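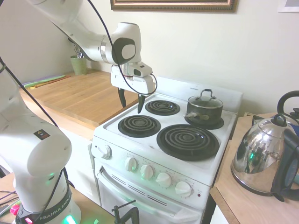

Slide 1. Stove, pot with the lid on, arm at the counter side.

Speaker notes – Can it do the dishes yet? Niltley open evening, 24 Jul 2022

Start on this slide, say nothing for a bit. Let them look at the stove. Everybody in the room has cooked on one of these or rented a place with one.

Then the question. Hands up who thinks a machine can run a kitchen by itself today. Hands up who'd leave the house while it did. Second number always smaller, use that.

Short version of the talk: some chores, some days, with somebody close by.

Dishwasher is a robot. Say that early. Closed box, one job, you load it. Washing machine same. We stopped calling them robots when they got good. What's left over is the stuff between the boxes – picking up, putting down, lids, drawers, socks.

Allum story goes here (keep it under 2 min). Packing line at Allum, arm moves 2352 cartons a shift, same carton, same spot. Nobody claps. Now ask that arm to find a carton somebody left sideways on a chair. Line stops, light goes on, person walks over.

Kitchen is all sideways cartons.

Next slide.
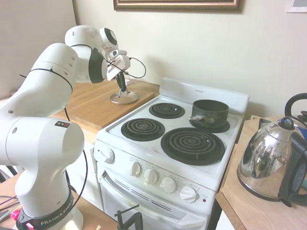 Slide 2. Lid on the counter, fingers just over it. Saucepan open on the back burner.

Lids. Talk about lids for a while, people laugh but stay on it.

You pick up a lid without looking. What are you doing? Finding the knob. Guessing how heavy. Not tipping it. Going up before you go sideways. Then setting it down so it seats – you feel the rim, you wiggle. That wiggle is the whole problem. Two stiff fingers have to get it from somewhere else.

Point at the knob. Black, pointing up. Shiny metal next to it, and the kettle over on the right is like a mirror. Cameras hate that. Clear glass is bad too, different reasons, skip unless asked.

Numbers, from our March trial with the Dikiler test list. Read them slow:
209 tries, lid tasks only
80 percent counted as done
then pause

80 sounds great. Now say it as dinners. One dinner in 5 the lid goes wrong. Would you keep a toaster like that? Shop-floor people will be nodding, they know what one in 5 does to a shift.

Also "done" was our word and we were generous. Lid a bit crooked still counted. Own up to this before somebody asks, it came up at Lindsay and took teh whole Q and A.

Speed – a person is quicker. Don't give a figure, we didn't time people properly.

What works OK right now, quick list, don't linger
wiping a flat counter
moving a thing from A to B if A and B hold still
opening a drawer it has seen before
sorting same-size parts into bins

What doesn't
wet cloth
anything in a bag
a kitchen it met this morning
knowing the pan is too hot to be doing this at all

Last one gets a laugh, then it should get quiet. Wait.

Water break if voice is going. 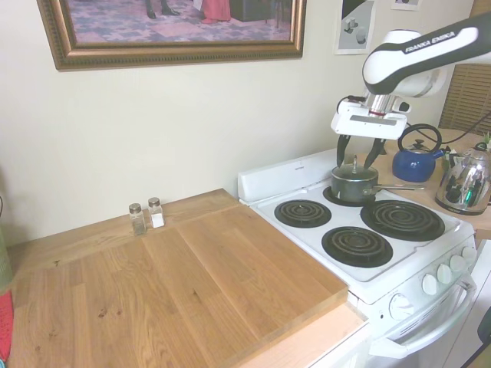 Slide 3. Fingers either side of the lid knob, small saucepan, back left burner.

Different pan from the last slide in how it sits – long handle, out to the right. Ask what happens if an elbow or a sleeve catches that. We turn handles in for kids without thinking. Has to be told to a machine, or shown, a lot.

Salt and pepper at the back by the wall. Good prop for the next bit: "season it" is two words and nobody has a clean way to check it was done right. Taste is out. Looking at the shaker tells you zero.

So where are we. Shop floor: yes for the repeat jobs, has been for years, slowly getting yes for the messy ones. Home: parts of chores. Lid yes mostly. Dinner no. Laundry folding, ask me at the break, I have opinions.

If there's time – cost. Care homes ask about this more than anybody, and they don't want a cook. They want somthing that picks up what got dropped. Worth a minute by itself.

Questions they will ask
Will it take jobs at Allum? Don't duck it. Some tasks moved, the people on that line now clear jams and do the odd sizes.
When can I buy one? No date. Don't give one even if pushed.
Is it safe with the burner on? Somebody stands by the stop button. Every time.

Leave slide 3 up during questions. Clicker back to the front desk.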